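Gunhild Snorradóttir
Monday, November 26, 2018

Small thread about learning to write letters again. I mean on paper, with an envelope and a stamp.

In September I found a box with 51 letters from my grandmother. She wrote to me every month when I moved to Fanport to study. I had answered maybe half of them, and I still feel a little ashamed of it.

So I made a rule for myself: 2 letters every week, to people I know, not longer than one page. If I allow more pages I never finish.

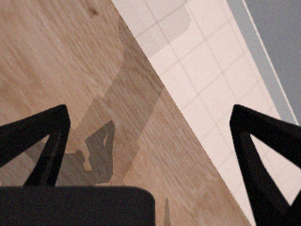 The first problem was my handwriting. It has become very small and it leans to the right, and after half a page my hand is tired. My old teacher, Mrs. Brynjólfsdóttir, told us to draw the letters slowly, like water going along a stone. I think of her when I look at long grain in light wood, where the lines run all in one direction and only a dark knot disturbs them. My lines have many knots. I practice the letter g the most.

The second problem is what to say. On the phone I tell news. In a letter the news is already old when it arrives, so I write about things which can wait: what I am reading, a soup I made, the new ferry to Dredgate that is always late.

My cousin in Dredgate answered after nine days. She wrote on the back of a calendar page and it was the best mail I got this year.

Also please check the postage before you send. I put too little on a thick envelope and it came back to me with a yellow sticker. The lady at the post office was very kind about it.

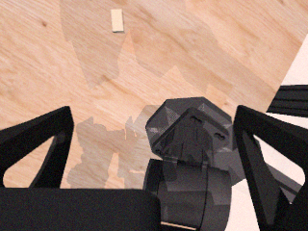

Grímur Arnardóttir replied that he would gladly write to his brother in Flellell, but he has not held a pen for years and is afraid the letter will look like it is from a child.

Grímur, please send it anyway! My grandmother had beautiful writing until she was old, and then it was shaky, and those late letters are the ones I read most often. Use lined paper under the sheet, it helps a lot.

Tomorrow I write to my aunt. She will correct my spelling and send it back, I am quite sure.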